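Plolton Film Society to open May season with debut feature

The Plolton Film Society has announced that its autumn season will open in May with Jandometti, the first feature by director Anderson Rezende. The screening will be held at the Vidal Theatre, which seats 300, and will begin at 7:30 pm.

Jandometti follows a retired piano tuner who returns to the town of his childhood to settle his brother's estate. The film runs for 79 minutes and was shot in black and white over 20 days. Rezende, who worked as an editor on short documentaries before turning to fiction, also wrote the screenplay.

The program was selected by the society's artistic director, Alcides Leite. In a statement released with the season brochure, Mr Leite said the opening film had been chosen for its restraint and for the quality of its sound design.

"The film asks its audience to listen closely," Mr Leite said. "We are pleased to present it in a theatre where that is possible."

Rezende will attend the opening and take questions after the screening. A second session is planned for the following afternoon at 2 pm - this session will be captioned.
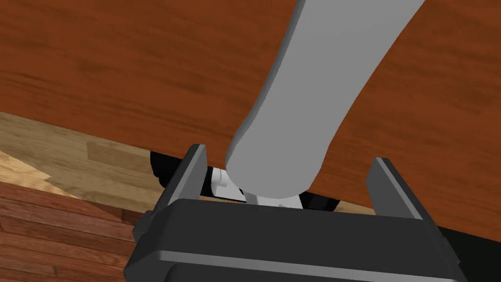
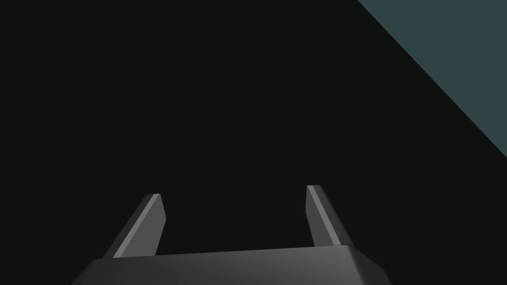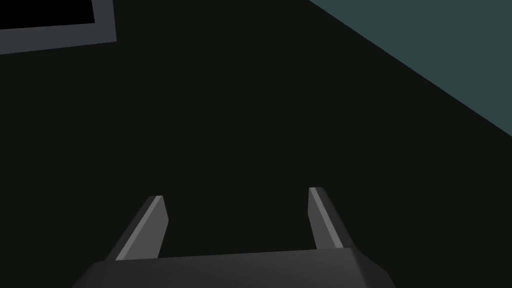
The season will continue with a retrospective of work by graduates of the Gerard School of Screen Arts, including four short films that have been newly restored. The society received 800 dollars from the school's alumni fund towards the cost of preparing the prints.

Members may book from 9 am on the day the program is published. Remaining seats will be released to the general public one week later, through the theatre box office only. Concession prices apply to students, seniors and holders of a current health care card. Patrons who require wheelchair spaces or a companion seat are asked to contact the box office at the time of booking.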